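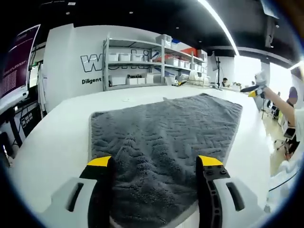 Members of the regional textile care association visited the Pumier service works at Laltitz in February, at the invitation of the firm's operations department. Pumier washes, inspects and folds household and hotel textiles under contract, and has begun to move part of its folding work to automatic equipment. Flat sheets and pillowcases have gone through machines for many years. Thick goods are a different matter, and the training room is given over to them. A dark grey plush cloth with a deep, ridged pile was spread on a large white table, with long raised wrinkles running through the middle, and the hand-held grippers used there have two fingers with bright yellow tips. Staff work such cloths with the grippers instead of their bare hands, and the recorded movements are used to teach the folding cells on the floor below.

The visiting party was received at the main entrance and given a short talk on safety before entering the production areas. Hair had to be tied back and loose jewellery removed.

The sorting hall remains largely manual. Goods arrive in cages and are separated by weight and fabric. The firm has tested a camera system from Rizzi for this stage, but the trial was ended when mixed loads caused too many stops. Management does not expect to return to the question this year.

On the folding floor, 3 cells supplied by Nanix were in operation. Each is set to handle 200 pieces an hour, and the floor as a whole sends out 2,764 pieces on a normal day shift. One cell stopped twice during our visit and was restarted by the operator on duty. We were told that heavy throws are still sent to the hand tables when the cells are busy.

Discussion in the canteen afterwards dealt mainly with staffing. Folders who formerly stood at one table for a full shift now change places every two hours between the cells, the hand tables and the training room. Several employees said that their shoulders and wrists were less tired. Others found the gripper work slow and missed the company of the long tables. Pay grades have been revised for those who complete the training, and the works council has asked for the same terms to be offered to the evening shift. No decision had been reached on this point.

Members who wish to join the second visit should write to the association's office. Places are limited and sturdy closed shoes are required.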